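Software Engineer, Motion Planning and Control
Zodus, Toldale

We are looking for a software engineer to join the manipulation team at our Toldale site. You will work on the planner and controllers for our two-armed tabletop cells, which sort kitchen items and packaged food into trays and bins.

The work includes collision checking between the two arms, grasp selection for cutlery and jars, and keeping the replay tools usable. Our regression set holds 2,299 recorded runs, and you will share the job of looking after it.

You will need good C++ and Python, and at least 4 years of working on robot software. Experience with camera calibration is useful.

You will report to Nazanin Ranjbar. Send a CV and a short covering letter to Filippos Tsakiris by 20 June, quoting reference 927. Interviews are held on site.
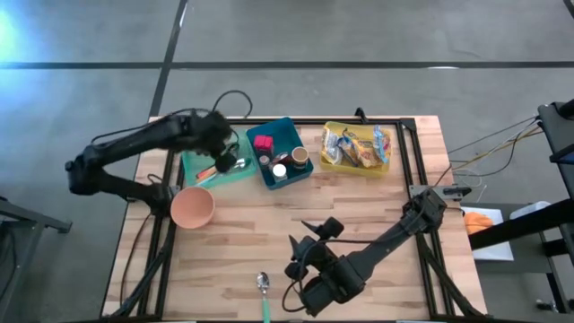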